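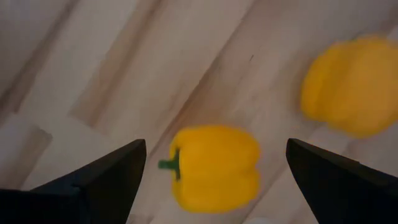

Sandside Allotment Club

1/ Evening, all! Friday's pepper supper is on, and Nuno Sequeira is making his stuffed yellow ones again (I went back for thirds last June and I'm not sorry).

2/ If you're growing from seed, please be patient with them. Mine sulked for 10 days before a single green loop came up, and I'd nearly tipped the tray out!

3/ Sweet peppers like warm feet, so I keep my pots up on a bench by the south wall and water in the morning. 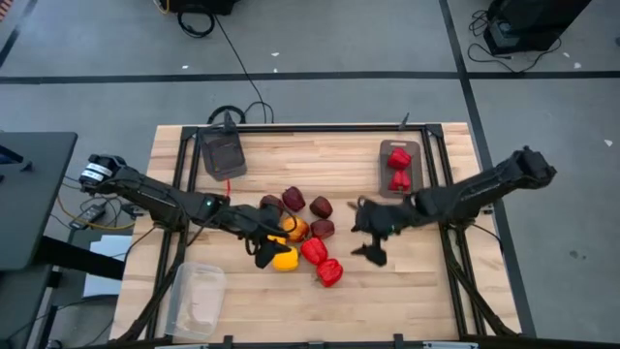
4/ Supper starts at 5 in the hall on Plutow Lane. Bring a plate, a chair if you have one, and any spare seedlings you'd like to swap.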